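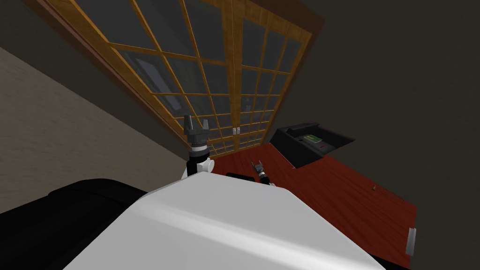

Two-arm scene, wood doors behind the table. Simulated render.

Stesetti teleop demos, data card

Maintainers: Seidu Asamoah, Jolien Hermans
Last updated: December 25, 2024

What is in the set

Stesetti is a set of 400 demonstrations recorded in the Trasus simulator. In each one, a person drives a two-arm robot by remote control. The demos are meant for imitation learning. All images are computer renders, and no real robot was used.

There are six tasks. They cover reaching, grasping, moving things on a tabletop, and working with doors and handles. The task name is stored with every demo, along with a short instruction in plain English.

How the demos were recorded

The operator holds one controller in each hand. Moving a controller moves the matching arm, and the trigger closes the gripper. Likik, our control package, turns the hand motion into joint targets. If the operator lets go of the side button, that arm holds its position until the button is pressed again. This lets people reset their hands partway through a long reach, and you will see short pauses in the action data where they did. We left the pauses in.

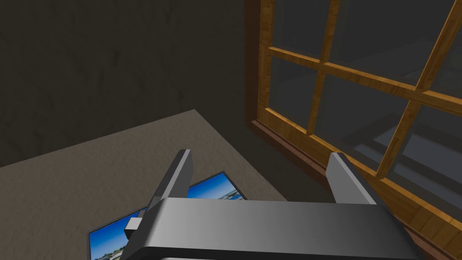 Wrist views are saved along with the body view, and they share one clock with the joint readings. Actions are stored as absolute joint targets. Gripper values run from 0 (closed) to 1 (open). If your training code expects end-effector poses, run the convert script in the tools folder first.

Operators practiced each task before recording. Failed attempts are kept in a separate folder called rejects and don't count toward the total. Jolien checked the success labels by replaying the demos. If you find one you disagree with, send her the demo ID.

Known problems

Wrist views can be dark near walls. Two of the tasks have much longer demos than the rest, so sample by demo and not by time step if you want them balanced. An older release, Mahama, used a different joint order. Don't mix the two without remapping.
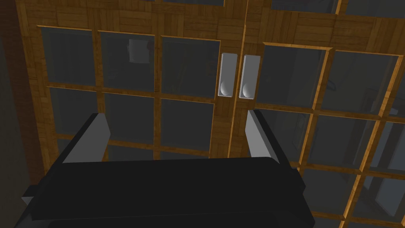

Can I add demos I recorded by moving the arms by hand?

Keep them in a separate split. Hand-guided motion has no controller input, so the operator fields will be empty and the loader will skip those files unless you pass the allow-missing flag. Seidu plans to add proper support in January.

Loading

Unpack the archive, set the data path in the config file, and run the check script. It lists any files that are missing or damaged.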